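Reviews > Trading Tools > Portfolio Trackers > Volia Desktop

Volia Desktop review: order entry, cost basis and reporting

Volia is a desktop portfolio tracker and order ticket made by Killberg. It does not hold money or securities. It connects to an existing brokerage account, pulls positions and fills, and sends orders back through the broker's own gateway. I tested it with one taxable account and one retirement account, both at Guvden, over a full statement cycle ending in June.

Setup

The installer asks for a data folder and a base currency. The base currency cannot be changed later without rebuilding the database, so check it before clicking through. Linking the broker account opens a browser window, where you log in and approve read access. Trading permission is a separate approval and is off by default.

The first import covered 18 months of history. Stock trades, fund purchases, dividends and fees were sorted correctly. A spin-off came through as a transfer with no cost attached, and I had to enter the split of the cost basis by hand. The form for this accepts a percentage or a dollar amount per lot. It does not check that the two sides add up to the original cost.

Order entry

The ticket supports market, limit, stop and stop-limit orders, good for the day or until canceled. Bracket orders are available for stocks but not for options. Each ticket shows estimated commission, buying power after the trade and, for sales, the lots that will be closed. Lot selection can be set to first in, first out, highest cost, or specific lots. The choice was passed to Guvden correctly on every sale I placed, and the confirmations matched.

The confirmation box cannot be turned off for orders above a set value. The default limit is $1,000. You can raise it, but the field takes whole dollars only and rejects a comma without saying why.

Quotes in the ticket come from the broker feed. Quotes in the watchlist come from Killberg's own feed and are delayed unless you pay for the upgrade. The two windows can therefore show different prices for the same symbol, and the only sign is a small gray letter D beside the watchlist price. For anyone trading from the watchlist with a right click, this is a real fault. The ticket does refresh to the live price once it opens.

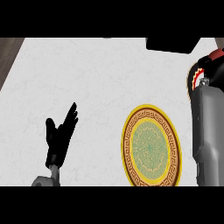 Cost basis and tax lots

Lot handling is the strongest part of the program. Every lot has its own line with purchase date, adjusted cost, holding period and the date it turns long term. Wash sales are flagged across both linked accounts, which the broker's own report does not do. The disallowed loss is moved to the replacement lot and the adjustment is shown in a separate column.

Reinvested dividends create many small lots. Volia can group them by year for display while keeping the detail underneath. Sorting a grouped list by gain sorts on the group total, so a small losing lot inside a winning group is easy to miss. Expand the groups before looking for losses to take.

Return of capital is read from the broker's year-end correction file, if there is one. Until that file arrives the distributions are treated as ordinary dividends, and yield figures will be too high for some funds.

Reports

There are 7 standard reports. Realized gains, income by month and allocation by asset class are the ones I used. Performance is offered as time-weighted or money-weighted return. I checked both against a spreadsheet for the taxable account and the results agreed to 2 decimal places.

Benchmarks are limited to price indexes. Comparing a portfolio that includes dividends with an index that leaves them out flatters the portfolio, and the report has no footnote about it. Oyewole, the other tracker I keep installed, offers total return indexes at no extra charge.

Export is to CSV or PDF. The CSV files use one date format regardless of the system setting. PDF pages break in the middle of a lot table and do not repeat the column headings.

Stability and data

The program lost its link to the broker several times, always overnight, and asked for a new login in the morning. Open orders were not affected, as they sit with the broker. The local database can be encrypted with a password. There is no recovery option if the password is lost, though the history can be imported again. Manual edits such as the spin-off entry are lost in that case unless a backup was made.

Verdict

Volia suits an investor with more than one taxable account who sells specific lots and wants wash sales tracked before year end. For frequent trading, the mixed quote sources need to be fixed first. Oyewole has better benchmarks and weaker lot handling. I will keep Volia for tax work and place time-sensitive orders on the broker's own screen.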